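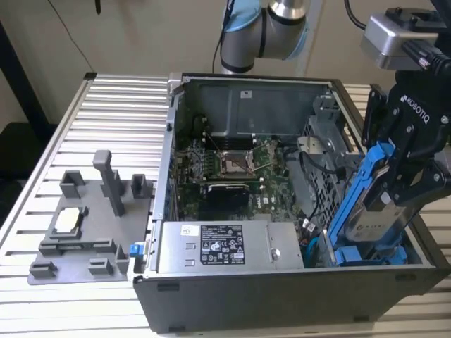
Zulema Orellana put the loss down to the word "merger" itself. Had the ballot said "joint council", she told us, the Jarkdale side would have gone the other way, and she has not changed her mind since. We heard versions of this claim in most of the 13 interviews, from both camps. It is where this section starts, and we think it is half right.

## 4. Wording, timing and the second ballot

### 4.1 What was on the paper

The first ballot asked voters in Jarkdale and Nirnalport whether the two councils should "merge into a single authority". One question, yes or no. No map on the paper, no mention of where the new council would sit. The second ballot, held under the same rules, asked whether the towns should "form a shared council seated in both towns". Legally very close. The enabling ordinance was the same one with the seat clause filled in, and the county attorney's memo says the effect on taxes, staff and debt would be identical.

Jarkdale voted no on the first and yes on the second. Nirnalport voted yes both times, by a thinner margin the second time. The county certified the second result and the ordinance took effect.

The easy reading is that wording did it. The newspapers took that reading, the yes campaign took it, and it has already turned up in two policy briefs as a settled fact. We are more careful. Three things changed between the ballots and the wording is only one of them. The seat clause was a real promise, whatever the memo says about taxes. And the turnout rule bit differently the second time, see 4.3.

### 4.2 Fear of the seat

Jarkdale interviewees hardly talked about money. We had expected money. Debt transfer takes up most of the county's hearing record and our interview guide was built on it, which in hindsight was a mistake; the first interviews spend a long time on questions the respondents plainly found dull. What they wanted to talk about was the drive. Who would have to go where, in the evening, to complain about what.

Pascual Tapia had spoken at Jarkdale council meetings for years, on drainage mostly. He voted no, then yes:

> I don't mind who runs the drains. I mind if I have to cross the Purnon to shout at them.

The Purnon bridge came up again and again. It is the only direct road between the towns and it floods. A council seated in Nirnalport would be, for part of the winter, a council Jarkdale residents could reach only by the long road through Benítez. The county's response at the hearing was that meetings would be streamed. Read in the transcript, this did not go over well. One speaker asked if the river would be streamed too.

So the seat clause answered something. Meetings alternate between the two town halls under the ordinance, and the schedule is fixed a year ahead. Whether people would have picked up on that without the change in wording we can't say. The clause and the wording arrived on the same paper. No design we can think of would separate them after the fact, and nobody ran a survey between the ballots that asked about either.

Booker Brannigan, who campaigned for no on both occasions, was blunter. In his telling the seat clause was a bribe and a cheap one, since the offices stay in Nirnalport and the councilors will go where the offices are. Possible. It's too early to check; the alternating schedule has not been through a full year.

### 4.3 The turnout rule

Under the county charter a consolidation ballot is valid only if turnout reaches 50 percent in each town. Fail in one and the whole thing falls, regardless of the count. Rules like this are common enough and their main side effect is well known from other settings: opponents who expect to lose can do better by staying home than by voting no.

In the first ballot nobody on the no side in Jarkdale needed that. They expected to win and they won. In the second they were split. Brannigan's group told supporters to vote. A looser network, with no name that we could find and mostly operating by word of mouth and leaflets in mailboxes, told people to stay in. We have three different leaflets. All are unsigned and all make the same argument in slightly different words: every no vote helps them reach the line.

It did. Turnout in Jarkdale cleared the threshold, narrowly, and it would not have cleared it without the no voters. That follows from the certified totals alone, no modeling needed. A united boycott would have killed the second ballot. A united turnout of the first-round no vote would have come close to beating it. The split did neither.

We want to stress this one, as it is mostly missing from the public account. The wording story is a story about persuasion. Some Jarkdale voters did change sides, our interviews include several. But the number who had to change sides was made smaller by the number of opponents who stayed home on advice. Both things fed into the same result, and the certified figures don't tell us the mix.

Facundo Lucero stayed home and regrets it:

> The leaflet made sense at the kitchen table. Then you see the result and you think, well, I was part of that.

Two further respondents said much the same. A fourth said she stayed home because of the rain and would we please write that down, so.

### 4.4 Getting to a ballot at all

Shorter point. The second ballot happened only because of a citizen petition. The council had no appetite for another try. The charter sets the petition threshold at 200 signatures from each town, a low number, never updated since it was written, and the yes campaign met it in a matter of days.

Opponents argue that a threshold this low lets any organized group keep asking until it gets the answer it likes. The charter has no waiting period. On paper the no side could have petitioned for a third ballot on dissolving the new council, and there was talk of it. Nothing was filed. Valentina Arancibia thought people were just tired; she had been to every hearing and said by the last one the chairs were half empty and the same few men were talking about the same culvert.

Fatigue is hard to measure and easy to reach for. Still, we think it belongs here. Repeat ballots favor whichever side can keep its people interested, and that isn't always the side with more of them. The literature on repeat referendums is nearly all national. At this scale the organizing is done by a handful of people with jobs, and when a couple of them stop, the campaign stops. Our interviews point that way fairly consistently but they are interviews with the ones who kept going. People who dropped out early did not, on the whole, answer our letters.

### 4.5 Limits

Several, and some are serious.

The sample is small and leans toward the active. We recruited through the hearing sign-in sheets and then by referral. Jarkdale is overrepresented. That was deliberate at first, as the change happened there, but it leaves us with little to say about why the Nirnalport margin shrank. Arancibia's guess was that Nirnalport voters disliked the alternating seat for the same reason Jarkdale liked it. Plausible, the bridge floods in both directions. We have not tested it.

Recall is a problem. All interviews were done after the second result was known. People who switched have a reason to remember a good argument for switching. Orellana's view about the word "merger" may be right and may also be the kind of explaination that gets tidier every time it is told. She told it well.

The hearing transcripts are incomplete. One session is missing altogether and the county clerk's office could not say why. Local press coverage fills part of the gap but only the parts reporters stayed for.

Precinct results exist for the second ballot only. For the first we have town totals. Any comparison at the precinct level is therefore off the table, and we would ask readers not to try it with the absentee figures, which were counted seperately and under a different boundary.

Last, none of us lives in either town. One respondent pointed out that we kept saying "the region" and that there is no region, there is Jarkdale and there is the other place.

### 4.6 Materials

Interview recordings, coding notes, leaflet scans and the hearing transcripts are kept together under one consent form. Transcripts can be requested from the authors; recordings can't be shared. Leaflets are reproduced in the appendix with mailbox addresses removed. The codebook went through one revision after the money questions turned out so thin, and both versions are included. Where a quotation has been shortened the cut is marked in the transcript and not in the text. Names appear with written permission.

**Figure 1.** Open desktop tower on its side on a slotted aluminum table, with a hard drive in a blue caddy.

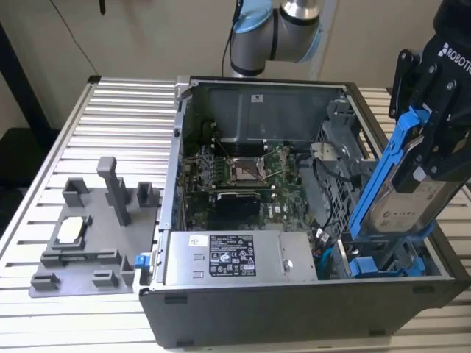 ## 5. Discussion

Back to Orellana's claim then. Wording mattered, probably. It mattered alongside a seat clause that dealt with a real complaint, and under a turnout rule that punished a divided opposition. Take away any one and we are not confident Jarkdale says yes.

For county charters the turnout rule is the part most open to repair. A threshold on yes votes as a share of the electorate would take away the reason to stay home, and it would be no harder to administer. Petition thresholds are a separate question and we would want more cases before saying anything firm about waiting periods.

The alternating seat should be looked at again after a full winter. If the bridge closes and the meeting is on the wrong side of it, the ordinance says the meeting goes ahead.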